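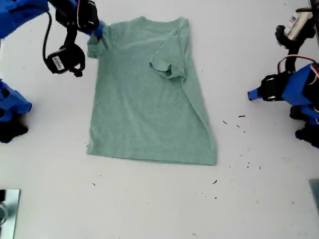 Una camiseta verde clara de algodón, a medio doblar.

Llevo desde enero yendo a una sauna de barrio y tengo que decirlo ya: me sobran los vendedores de milagros. La sauna me encanta, ojo. Salgo con la cara como un tomate, duermo de maravilla y al día siguiente hasta contesto los correos con educación. Pero de ahí a que me "depure el hígado" o me "resetee el sistema nervioso" hay un buen trecho, y me cansa que me lo vendan así.

El otro día me ofrecieron un bono en Osusa, diez sesiones por 676 euros, con una infusión llamada Skivex incluida. ¡676! Pregunté qué llevaba la infusión y me hablaron de energía - de hierbas, poca cosa. Me fui, claro.

Mi amiga Embla Blomqvist, que creció con sauna en casa, se ríe mucho con estas cosas. Para ella es calor, ducha fría y un rato de silencio (y su madre, encima, aprovechaba para repasar los deberes). Entramos a 80 grados, aguantamos 10 minutos y a la calle. Sin cuencos ni cánticos.

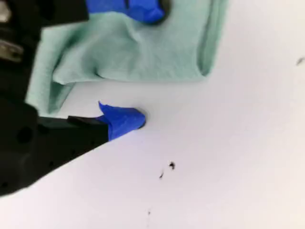

Detalle en negro sobre blanco.

Entiendo a quien busca algo más, de verdad. Cuando una lleva meses durmiendo mal se agarra a lo que sea, y yo misma me gasté un dineral en aceites que siguen en el armario del baño. Lo que pido es que me digan "esto relaja" y me cobren por relajarme. A mí me basta y me sobra con eso. Y si alguien tiene la tensión regular o está embarazada, que hable antes con su médica y deje el folleto para luego.

El bono de Osusa, por cierto, me lo siguen ofreciendo por correo. Ahora regalan una toalla.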